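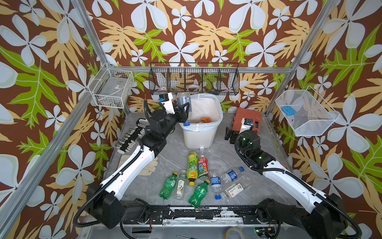 Pirjo Saarinen asks whether a mixed media piece on paper can be framed without a mat if the surface is raised. It can, provided the glazing never touches the work. The method below uses spacers and suits small and medium sheets with collage, pastel or thick acrylic.

What you need

A frame with a deep rabbet
Acrylic glazing (glass if the piece has no loose pastel; acrylic can hold a static charge that lifts it)
Adhesive-backed frame spacers
Acid-free backing board, 2 sheets
Japanese paper and wheat starch paste for hinges
Framer's points and sealing tape

Measuring the depth

Lay the work flat and set a straightedge across two blocks so that it clears the highest point. Measure from the straightedge down to that point and then down to the bare sheet. The difference is the relief. Add 6 mm and choose the next spacer size up. The rabbet has to hold glazing, spacer and both boards.

Hinging

1. Tear the Japanese paper into strips. Torn edges leave no ridge on the front.
2. Paste the hinges to the top edge on the back only, one near each corner.
3. Dry them under blotter and a light weight. With high relief, weight the hinge area alone.
4. Attach the hinges to the first board and leave the bottom edge free.

Assembly

Clean the inside of the glazing and fit it in the frame. Press the spacers along its edges so that the frame lip hides them. Lower the mounted work onto the spacers, add the second board, fix with points and seal the back.

Label the back with artist, title, medium and inventory number. The Koskela portfolio sheets use the form KO-3269, in pencil, lower left, written before the board goes in.

Revised 3/1/19: spacer allowance changed. Meifang Tan found the old one too shallow for work hung in Fernwood, where heavy sheets bow forward in damp months.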